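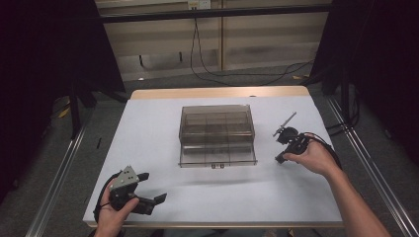
smoky brown organizer on the white table

tacklebox_jen
Okay so I finally started sorting my seed packets and I need opinions. I've got 20 kinds of tomato and the old shoebox is a disaster. Do you all go by plant name or by sowing month? I tried alphabetical last June and kept missing the fall stuff.

drodthorpe_dave
Month, every time. I never once opened the box looking for the letter K – I open it thinking what goes in the ground this week.

porkine
Disagree with Dave! I sow lettuce like 6 times a year, so where does it live? By family works way better for me. Rosimeire Brandão taught it that way in her class and I've never switched.

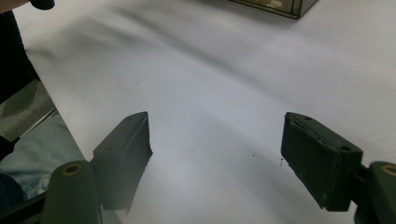

white table, other end of things

drodthorpe_dave
Lettuce lives in the first month and you move it along after each sowing. Takes two seconds.

porkine
And then you forget to move it and there's no lettuce in September, ask me how I know lol

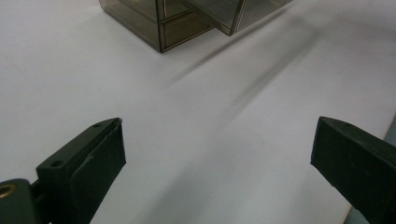 florkix
How long do pepper seeds keep if they stay dry and cool?

tacklebox_jen
Mine usually sprout fine for two or three years, and after that I sow extra. Onions I buy fresh every spring.

porkine
Same with parsnips, old ones are a waste of a row.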